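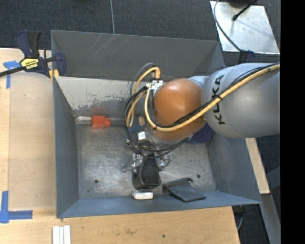
Well, Wakotix 3 is out, and I've been playing with it all month! The big news for bin-picking folks is the new grasp planner, which they're calling Stumska. It scores candidate grips straight from the depth map, so you can skip the whole step of loading a model for every part (hooray). It also replans if something shifts mid-reach. The release closes 863 tickets, and my favorite is the fix for arms swinging wide near bin walls. If you're still on the old Braltow driver, update that first or the planner won't start.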